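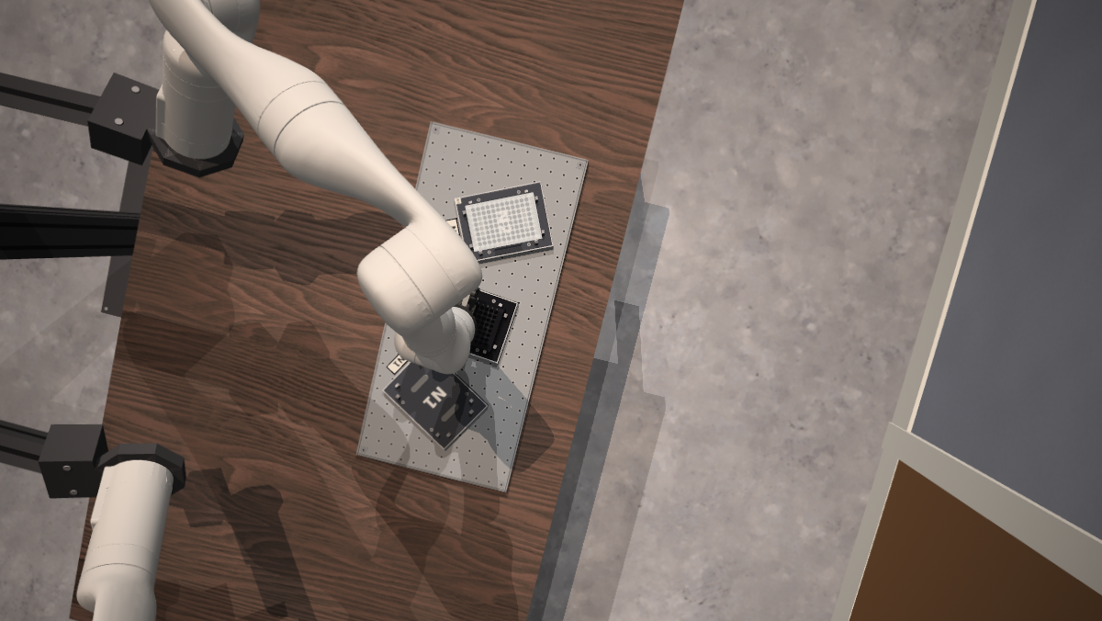 Department of Soil and Water Science, Watershed Ecology Group

2. Sampling and enzyme assays

2.1 Study sites

Soil was collected from two farms in the Tereo valley. The upper farm, Wiegand, has been in continuous pasture for longer than its records go back. The lower farm, Brirnusico, was plowed for corn until the current owner put it into a mix of clover and ryegrass. Both sit on silt loam over gravel, and both drain to the same creek. The slope at Wiegand is steeper, and the top layer there is thinner near the fence lines, where cattle have worn paths.

We laid transects from the upper fence to the creek bank at each farm. Cores were taken to a depth of 30 cm with a hand auger and split into an upper and a lower section. Roots and stones were picked out by hand. Sampling began in February, when the ground at Wiegand was still frozen in the shade, and those points had to be visited again after the thaw. In total, 1,684 core sections were kept for analysis. Sections that fell apart in the auger were thrown out and the point was cored again one step to the east.
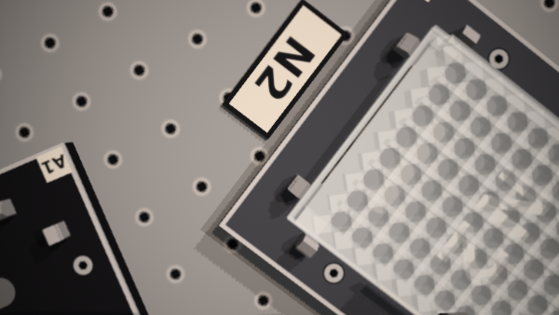 Cores from the creek bank were handled separately. They held more water than the others and could not be passed through the sieve until they had been spread on trays overnight. Wenceslao Cisternas, who mapped the bank soils, marked several of these points as recent flood deposits. We kept them in the data set but left them out of the comparison between farms, as the deposits may have come from upstream land with a different history.

2.2 Enzyme activity
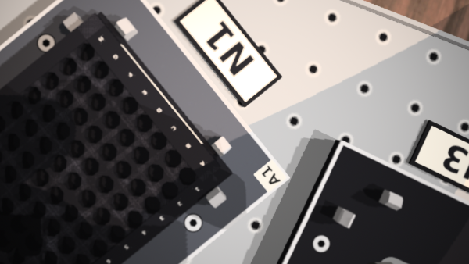 We measured the activity of enzymes that break down cellulose and organic phosphorus in soil. Each soil section was blended with buffer, and the slurry was mixed with a substrate that releases a fluorescent dye when the enzyme cuts it. Black plates are the usual choice for this kind of reading because dark walls limit the light that passes from one well to the next. Figure 2 shows a black well plate with its round openings in a regular grid. Soil color also affects the signal, so every section had its own quench control, made with the same slurry and a known amount of free dye.

Slurries were incubated in the dark and read after 2 hours. Activity was expressed per gram of dry soil. Values from the lower core sections were often close to the blank, and we report these as below detection. Moisture readings came from Wuvex probes left in the ground at each transect, apart from the lowest point at Brirnusico, where the probe was lost to high water.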